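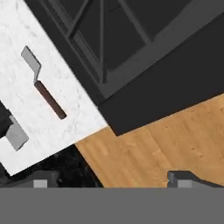 ZANDVILLE, April - Himbridge are going to the cup final, and if you were anywhere near the Overgaard Ground on Wednesday night you probably heard it happen. They beat Elumon 2-1 after extra time in the semifinal replay, with the winner coming from a corner in the 118th minute, and half the town seems to have lost its voice.

It is the club's first final in 20 years. A good part of the squad were in elementary school the last time, and the youngest of them, left back Asger Grímsdóttir, hadn't even been born. He played all 120 minutes on Wednesday and was still sprinting back to cover at the end of them.

The first game, a goalless draw at Elumon ten days earlier, was hard to love. Both teams sat deep, the wind got hold of everything above head height, and the best chance fell to a center half who would rather it hadn't. The replay was a different animal from the first whistle. Himbridge pushed their full backs right up, Elumon went long over the top of them, and inside a quarter of an hour both keepers had made saves you'd happily watch again.

Elumon scored first, and it was a good goal. A quick throw down the right caught Himbridge facing the wrong way, the cross was low and hard, and their number nine got across his man at the near post to flick it in. That was the 31st minute, and for a spell afterward the visitors looked the better side. They hit the bar just before the break from a free kick that dipped so late the keeper had given up on it.

Manager Dagný Bundgaard made one change at halftime, taking off a holding midfielder and sending on a second striker. It was a brave call in a semifinal, a goal down, against a team that breaks as fast as Elumon do. "I said to them, we can lose 1-0 or we can lose 4-0, and it's the same bus home," Bundgaard said afterward, laughing. "But we weren't going to sit there wondering. I wanted us to have a go."

And they did have a go! The second half was almost all one way. Himbridge had a shot cleared off the line, a header tipped over, and a penalty appeal waved off that the home end will be arguing about until the summer (from the main stand it looked like shoulder to shoulder, for what that's worth). The equalizer, when it came in the 74th minute, was a scruffy thing. Grímsdóttir's cross took a nick off a defender, spun up in the air, and three players went for it at once. The club has given the goal to captain and center forward Number 10, as everyone still calls him from his old shirt, though he wears nine these days and admitted he got "an ear on it, maybe."

Extra time was tired and wonderful. Elumon had two players down with cramp and had used all their subs. Himbridge weren't much fresher. There was a long stretch in the first period when neither side could string three passes together and the crowd just kept singing regardless. Then, with penalties looming and people already moving along the terrace to get behind the goal, came the corner. It was whipped in flat toward the penalty spot, a blue shirt got a clean run at it, and the header went in off the underside of the bar.

The gate was given as 2000, the biggest of the season by a distance. The replay was a sellout by Monday lunchtime and the turnstiles opened early to get everyone in before kickoff. Plenty of those supporters had made the trip to the first game too, when 700 of them filled the away end at Elumon and made most of the noise.

Credit to Elumon, who were generous in defeat. Their players stayed out on the field to shake hands, and their supporters applauded Himbridge off. They're still very much in the hunt for promotion and, on this showing, nobody in the league will fancy playing them in the last few weeks.

For Grímsdóttir it caps a lovely season. He started it third choice in his position, got his chance through an injury in the fall, and hasn't given the shirt back. "I couldn't feel my legs for the last ten minutes," he said. "When the ball went in I tried to run to the corner with everyone else and I got as far as the halfway line. I just waited there for them to come back."

Bundgaard has a couple of worries before the final. The goalkeeper finished the game with strapping on his left wrist, and the right winger limped off early in extra time holding the back of his thigh. Both will be looked at before the weekend. There's also the small matter of three league games to fit in first, two of them away, and Himbridge aren't mathematically safe yet. A win on Saturday would do it. Expect to see a few of the reserves get a run.

The final will be played at a neutral ground, with the venue and kickoff time to be confirmed once the other semifinal is settled. Himbridge will run supporters' buses from outside the Overgaard Ground, and the first 156 seats go on sale at the club shop on Saturday from 10 a.m., two per person, cash or card. More buses will be added if they sell out, and after Wednesday it's hard to see how they won't. Match tickets will be sold separately, with season ticket holders getting first pick.

The shop will also have a few of the old scarves from the last final, found in a box under the stand and priced as they were back then. Get there early if you want one!

Contact the sports desk | © Zandville Sports News. All rights reserved. | Back to top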